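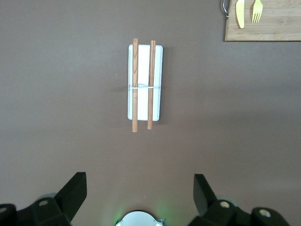
Keeping a Pair of Chopsticks Together: A Carry Tray for Packed Lunches

Student Work > Design and Technology > Everyday Objects > Project Reports

Team: Zyanya Ochoa, Telmo Villanueva, Nuria Sarmiento
Supervisor: Purificación Alcaraz
Submitted: Dec 27, 2019

1. Background

The lunch room at Colberg has a drawer for lost cutlery. When we started this project in October, most of what was in it was single chopsticks. Forks and spoons get lost whole, so the owner notices and comes looking. A chopstick gets lost by halves. The owner still has one at home and often doesn't find out until the next lunch that the other is missing.

Our assignment was to pick one small everyday object that people carry, find out what goes wrong with it, and improve it without electronics or moving metal parts. We chose wooden chopsticks because two of us bring them to school and all three of us had lost one.

The report covers how people in our building carry their chopsticks, the versions of the tray we tried, and what we learned from using the last version for eight weeks.

2. How people carry them now

We talked to 28 people in the lunch room who use their own chopsticks. We asked how they carry them, how they clean them and what they dislike about it. We did not use a printed form. Telmo asked the questions and Nuria wrote down the answers.

Most people put the chopsticks loose in a lunch bag. The next most common way was a closed case with a sliding lid. A few wrapped them in a napkin or a cloth.

People with a case were happy with it on the way to school and unhappy on the way home. The chopsticks go back in after a quick rinse, the lid is shut, and the case sits in a backpack all afternoon. Several people said theirs had started to smell. One person had thrown away a good pair for this reason.

People who carried them loose had no smell problem but complained about crumbs, lint and lost sticks. The napkin group had the fewest complaints, but they had to remember a clean napkin every day, and some had gone back to carrying them loose.

From this we wrote down what the tray should do:

- keep the two sticks side by side
- let air reach them
- be easy to wash by hand, with no groove too narrow for a sponge
- take a pair of any common length
- cost very little, so that losing it isn't a disaster

The fourth point caused the most arguments. A case is made for one length of chopstick. If your pair is longer, it doesn't fit, and if it's shorter, it rattles.

3. Versions

3.1 Cardboard sleeve

The first version was a folded cardboard sleeve, open at both ends. It was made to test sizes and we knew it wouldn't last. It held the sticks well when it was new, but it went soft at the folds and after a few days they slid straight out. We kept the idea of open ends because it solved the length problem.

3.2 Block with two slots

Telmo made the second version in the wood shop. It was a short block with two slots cut along the top, and the sticks were pressed in from above. It looked the best of everything we made. It was also heavy, and the slots were narrow enough to trap rice. Zyanya's pair was thicker than Telmo's and would only go in with force. We stopped using it after the first week.

3.3 Tray and band

The third version is the one we kept. It is a long, narrow white tray with a low rim, and one thin white band goes across the middle and holds both sticks down. The sticks lie parallel with a gap between them and stick out past both ends of the tray. We had planned to look for a longer tray so that nothing would stick out, but during testing this turned out to be useful, as it gives you something to grip when you pull a stick free.

The rim is there to stop the sticks from rolling sideways before the band is on. It doesn't need to be high. Rounded corners were chosen because the square ones on an early sample caught on the lining of Nuria's bag.

We tried several bands. A wide one held best but covered too much of the wood, and the part underneath stayed damp. A very tight one was hard to get off with cold hands and made the tray bow upward. The thin band was a compromise. It has less grip than the wide one, but it dries with the rest and is easy to replace.

4. Testing

Each of us used a tray every school day for eight weeks, and we lent others to people from the first interviews. Arturo Colombo, who works in the school kitchen, kept one next to the sink and used it for his own lunch.

After each lunch we wrote down whether both sticks were still under the band when the bag was opened, and anything else worth noting. This gave us a log of 207 lunches. In 18 of them at least one stick had slipped out from under the band. Nearly all of these were on days when the tray had been put in the bag last, standing on end, on top of books. When it was laid flat along the side of the bag it rarely moved. No chopsticks were lost during the test, though one tray was left on a bus.

For drying, we rinsed pairs at the same time and put one in a sliding case and one on the tray, then checked them by touch at the end of the school day. The pair in the case was always still damp. The pair on the tray was usually dry, except sometimes right under the band. We didn't have a moisture meter, so this is only how they felt to us.

5. What people said

The comments were mostly about hygiene. Some users didn't like that the ends were out in the open inside the bag - the eating ends especially. This is a fair objection and our design doesn't answer it. Two users solved it by putting the tray in a clean cloth bag, and Nuria now does the same. It brings back part of the napkin problem, but the cloth bag only needs washing once a week.

Arturo's comment was that at home he would leave the tray on the counter beside the cutting board and use it as a chopstick rest while cooking. We hadn't thought of it as something for the kitchen. He also told us that wooden sticks with rough ends pick up food no matter how they are stored, and that a light rub with fine sandpaper would help more than any tray. We tried this on an old pair and agree with him.

Ms. Alcaraz asked if the tray was needed at all, or if a band around the two sticks would do the same job. We tested this in the last week. A band alone keeps the pair together, but it pulls the sticks tight against each other and the sides that touch stay wet. The tray keeps the gap open.

6. Problems with the project

We used our own bags and our own habits for most of the log, so the results may not apply to people who carry their lunch differently. We also began with different pairs of chopsticks and never switched to one kind. Some of the slipping may be due to the wood. Zyanya's pair has a rougher grain and hardly moved, while Telmo's is smoother and accounts for many of the slips.

The first week of the log is thin. We forgot to fill it in on some days and decided to leave those days out instead of guessing.

7. Next steps

If we continue in the spring, we want to cut a small notch on each long side of the tray so the band can't slide toward one end. Telmo thinks a second band near the tips would be better. Zyanya and Nuria think people will lose the second band. We plan to make some of each and lend them out to the same users.

We would also like to try a loose cover for the eating ends, open at the side so that it still dries.

The spare trays are in the bottom drawer in the wood shop. Anyone who wants one can ask Telmo.

Related projects

Rikitix: A Folding Rack for Lunch Box Lids
The Mateos Drawer Divider, Second Version
Vornex: Comparing Four Ways to Dry a Sponge
Why Do Cutting Boards Warp?
A Quieter Stool for the Lunch Room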